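Le réveil bleu de Trutden a retrouvé sa place, et la salle Baloch avec lui

Publié le 10 août 2022

Quelle belle surprise en poussant la porte de la salle Baloch ! Fermée depuis juin pour un grand rangement, elle accueille de nouveau les habitués de la bourse aux objets de Trutden, et le premier arrivage fait déjà parler de lui. Lampes, vases, cadres, petits meubles : 676 pièces ont été triées, époussetées et notées dans le cahier d'entrée par l'équipe de Jirkolwood, l'association qui gère le lieu.

Ma préférence va sans hésiter aux réveils. Il y en a 12 cette fois (l'an dernier, on en avait vu trois !), venus pour la plupart d'une maison de Tanetitz vidée au printemps. Du métal, du plastique, des couleurs de dragée, des sonneries à réveiller toute la rue, et des prix qui commencent à 5 euros. Les amateurs de mécanique pourront faire ouvrir les boîtiers sur place, à l'établi du fond, avant de se décider.

Côté décoration, les formes cannelées sont partout, et c'est tant mieux : elles accrochent joliment la lumière et vont avec à peu près tout.

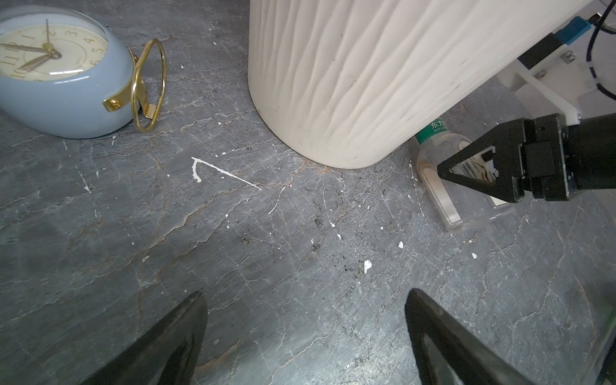

Grażyna Żak

Le petit réveil bleu clair, avec son cadran crème, ses chiffres dorés et sa boucle de métal doré, a tout de suite eu ses admirateurs. Le grand cylindre blanc cannelé aussi : les uns y voient un vase, les autres un tabouret, et le débat reste ouvert ! Les bouteilles en plastique, elles, partent au bac de recyclage à l'entrée.

La salle peut recevoir environ 80 visiteurs à la fois, il y aura donc de la place pour flâner. Entrée libre de 10 h à 18 h, dépôts le matin uniquement. Pensez à apporter un sac solide et du papier journal pour emballer vos trouvailles.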